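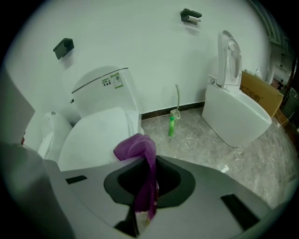 Flostalby, October

Minutes of the league rules and fixtures meeting

1. Minutes of the last meeting were agreed with one correction: the gate for the Indon match should read 1037, not 1281.

2. Play clock. The Stanus ground still runs its clock from the touchline. Clubs voted to require a second display behind each end zone from next season – cost to fall on the home side.

3. Kollár protest. The club asked for the final down to be replayed after a late whistle. Protest refused; result stands. Deposit to be returned.

4. Squad lists. Limit set at 51 registered players. Lists to reach the league by noon on the Sunday before the first match.

5. Gate returns. Flostalby reported 835. Indon return outstanding.

6. Any other business. Kick-off times for the play-offs held over to the next meeting.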